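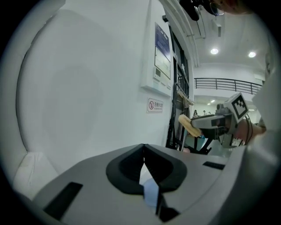 Gray tool body with black V-shaped jaw.

About Kavitz

Kavitz tests and stores seed, feed and dry bulk goods at Lurkham. The firm opened in 1918 as a weighing house and now runs 11 storage bays. Moisture and grain size are logged per lot. Negin Shokri heads the test lab; Tane Pirihi handles intake.
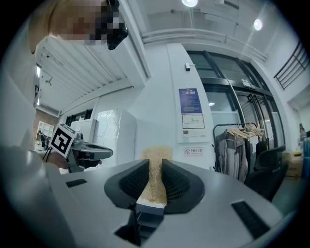 Pale beige granular material between two dark pads.

Sample requests received by noon Wednesday are tested that week. Minimum lot: 100 bags. The Steinbach depot closes each September for bay cleaning.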